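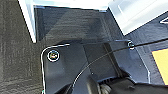 4. Placing the unit and connecting it

Read this section before you take the Rodetti Pal dehumidifier out of its carton. Keep the carton and the foam ends until the unit has run for a full day.

4.1 Choosing a place

The Pal can stand on carpet, tile or sealed concrete. The floor must be level and able to carry the weight of the unit with a full tank.

Leave 16 inches of clear space on the side with the air grille and 4 inches on the other sides. Curtains, coats and loose paper should be kept well away from the grille.

Note: On deep-pile carpet, put a flat board under the unit. Short-pile carpet needs no board.

CAUTION: Do not place the unit in a shower room, in a closet with the door shut, or directly under a wall outlet.

4.2 Before first use

1. Stand the unit upright and leave it for 4 hours. If it was carried on its side, leave it overnight.
2. Peel the blue tape from the tank and the lid.
3. Pull the tank straight out. Remove the foam block from under the float.
4. Check that the float moves up and down freely.
5. Push the tank back in until it clicks.

If the tank does not click, the float is usually caught. Take the tank out and try again. Do not force it.

4.3 Connecting the drain hose (optional)

With the hose fitted, the tank does not need to be emptied by hand. The hose is sold separately as Grirnico part 589.

1. Switch the unit off and unplug it.
2. Unscrew the drain cap at the back. Keep the cap and its rubber washer.
3. Screw the hose on by hand. A wrench will crack the thread.
4. Run the hose downhill to a floor drain, with no loops or kinks.

CAUTION: Water will back up into the tank if any part of the hose is higher than the outlet.

4.4 Switching on

1. Plug the unit directly into a grounded outlet. Do not use an extension cord.
2. Press POWER. The fan starts first and the compressor follows a few minutes later.
3. Set the humidity with the arrow keys. At 100 the unit is on standby and only the fan runs.

Note: Units sold under the Galotlow name have a dial in place of the arrow keys. Turn it fully left for standby.

For cleaning the filter, see section 5. For error codes, see section 7.

Section revised in May by Lavanya Kulkarni, Product Documentation.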